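Tolano Young Engineers
Explainers for Students, Grades 3 to 5

How a Student Team Teaches a Robot Arm to Sort Dishes

Published 2025-12-12

Picking up a bowl is easy for you. You see it, you reach for it, and your fingers close on the edge. You do not have to stop and think about each step. For a robot arm, every one of those steps must be worked out ahead of time by a person. In the Skinner Robotics Class, students spend most of the school year doing that work.

This explainer describes the Dish Sorting Project. Students in the class began it in October, and they will show their work at the Briso Student Robotics Day.

What is the task?

The task sounds simple. A set of bowls and cups is placed on a table. The robot arm must pick up each piece, move it, and set it down with others of its kind. Bowls go with bowls, and cups go with cups. The robot may not knock anything over, and students may not touch the dishes once the run has started.

Students may choose the order in which the robot picks up the dishes. This choice matters more than most new team members expect. If a tall cup stands near a low bowl, the arm may bump the cup on its way down to the bowl.

What are the parts of a robot arm?

A robot arm has some parts that are a little like yours. It has long, stiff sections called links. Between the links are joints, which bend or turn. Near the end is the wrist. At the very end of the arm is the gripper, which does the job of a hand.

Many grippers have only two fingers. The fingers move toward each other to close and away from each other to open. They cannot curl around an object the way your fingers can. A gripper of this kind holds a bowl by pinching its rim, with one finger on the inside and one on the outside. 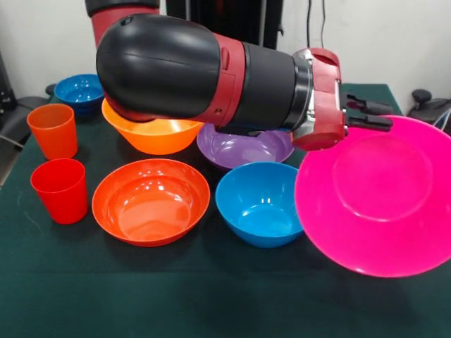
The open gripper reaches toward the rim of the large magenta bowl. Five smaller bowls and two cups share the table.

Why are the dishes different colors?

A robot can use a camera to find objects, but a camera does not know what a bowl is. It records a great many tiny dots of color. A computer program looks at the dots and searches for groups that belong together. When each dish is one solid color, and that color is different from the tablecloth, the groups are easier to find.

Shiny plastic can cause trouble. Light from the ceiling makes bright white spots on a smooth bowl, and the program may decide that a white spot is a separate object. Students in the class learn to look for this mistake in their results. Some of them change the program. Others move a lamp and try again.

How do students teach the robot?

The class uses a method called teaching by showing. A student guides the arm through the whole task by hand controls while the computer records how each joint moves. One complete recording is called a demonstration. The computer then studies many demonstrations and looks for patterns in them.

By the end of November, the class had saved 481 demonstrations. Students then threw out 31 of them. In those recordings, a dish had slipped or the student had made a wrong turn. A computer learns from whatever it is given, and it will copy mistakes as readily as good work.

Each demonstration is also entered in the class logbook. Students write down which dishes were used, where each one started, and what happened at the end. The logbook is kept on paper and in a program named Lekard, where any member of the class can search it.

What is hard about it?

Bowls come in different sizes. A wide bowl and a narrow bowl have their rims in different places, so the gripper must stop at a different point for each one. A bowl may also be tilted, and then one side of the rim is higher than the other.

Dishes that are close together are harder still. The fingers need space on both sides of the rim. If there is no space, the robot must move another dish first.

Words to know

Demonstration: a recording of a person guiding the robot through a task.
Gripper: the part at the end of a robot arm that holds things.
Joint: a place where the arm bends or turns.
Link: a stiff section of the arm between two joints.
Rim: the top edge of a bowl or cup.

Try it at home

Ask an adult for a few plastic bowls and cups. Hold your thumb and one finger out straight, and do not bend them. Try to sort the dishes by pinching only the rims. Then move the dishes closer together and try again. Write down which dish was the hardest to pick up.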